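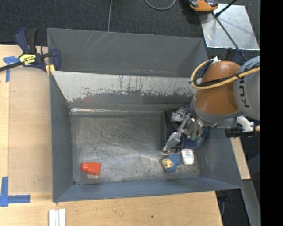 Is a bin picking project realistic for a student club?

Posted by stusport_parent in Robotics Clubs & Classes

My daughter's club at Tresimden wants to spend the spring term on bin picking: arm reaches into a metal bin, grabs mixed small stuff, moves it to the bin next door. They found a course outline called Silum that says beginners can get there in 10 sessions. I help with the budget and I have my doubts. The outline shows plenty of successful grabs and no failure numbers. Has anyone here done this with kids who started from zero? Final show is in March.

testa_bench
Depends what "get there" means. We ran something like it with 21 students and most of them never touched the grasping code. They taped down positions, clamped bins and reset objects. That's real work, but the outline won't tell you it's most of the work.

Ask whoever wrote it how many tries in a row it was tested on. If the answer is a video, walk away. We made our group do 50 attempts with the objects tipped in any old way and write down every miss. Things that end up in a corner or against a sloped side are a pain, and so is anything shiny. Shiny bins are bad too, the camera gets glare off the floor and thinks it's an edge.

I'd cut the goal to 2 object types and one bin. If that works by session six, add more. Also ask what the fancy hand costs to repair. A plain two-finger gripper teaches the same lessons.

gearloose
we did it its fine, kids loved it. just get a good arm

oldshopteacher
"Get a good arm" is how our club spent its whole budget and had nothing left for the hand. I'm not sold on ten sessions either. Ours took a full school year and the show still had somebody standing by the stop button, which I would insist on anyway. Get the written log idea from the first reply into the plan before you pay for anything.

Related
Cheap grippers that survive a school year
Stusport entry rules: what counts as autonomous?
Silum outline, is the paid part worth it?
Clamping a bin to a classroom table

Contact us | Terms | Back to top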